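Kokell Step Labels, release 2

Summary

Kokell is a set of text and timing labels for beginner dance classes. Each record covers one taught step: its name, the counts it takes, the foot that starts it, and the words the teacher used to introduce it. The styles covered are house, popping, tap and jazz. The set holds 927 records from 17 class series. It was put together for people who study how steps are named and taught, and for studios that want a shared list of terms.

Maintainers: Morena Amato (labels), Jérémie Poulain (timing), Colleen Ross (releases).
Last update: 24 January 2023

Contents

steps.csv: one row per step
series.csv: one row per class series, with style, level and class length in minutes
terms.txt: preferred step names and known variants
notes/: teacher notes, plain text, one file per series

Fields in steps.csv

step_id: string, unique across releases
series_id: string, matches series.csv
name_said: the name as spoken in class
name_std: the preferred name from terms.txt, blank if there is none
counts: integer; half counts are rounded up and flagged in half_count
start_foot: L, R or either
tempo: beats per minute of the practice track
cue: the teacher's first spoken cue, up to 50 words

How the labels were made

Classes were taught at the Stakau and Mosteck studios. Two labelers worked on each series without seeing each other's files. Where they disagreed on counts or starting foot, Ginette Boyer made the final call. Disagreements on names were kept: both go in name_said, split by a semicolon. Tempo was measured from the practice track and does not reflect live changes made by the teacher.

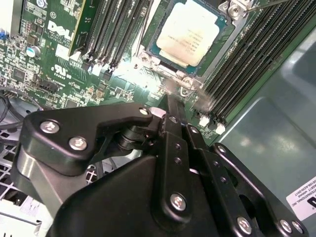

Steps taught as part of a longer combo are listed on their own rows and joined by combo_id in release 2. Release 1 had no such column, and combos there appear as single rows with high count values. Scripts written for release 1 should filter out any row with counts over 16 before comparing the two.

Known problems

Tap is thin. Most tap rows come from one teacher, and name_std follows her usage.
start_foot is the teacher's foot. In series where the teacher faced the class and mirrored, it has been flipped to match the students. Two house series still need this fix.
Cues in French were translated by Anatole Rolland. The originals are in notes/.
Warm-up and stretching are not labeled.

Not suited for

Grading dancers or teachers. The labels record what was taught and carry no measure of how well it was danced.

Loading

Files are UTF-8 with comma separators. Quote marks inside cues are doubled. The Bajwa reader, version 3 or later, opens steps.csv without extra settings. Older versions drop rows with a blank name_std.

Changes in release 2

Added combo_id and half_count
Merged duplicate entries in terms.txt
Corrected tempo for the popping series
Removed rows with no cue

Corrections

Send the step_id, the field and the proposed value to Colleen Ross. Changes to terms.txt are held until the next release, planned for September.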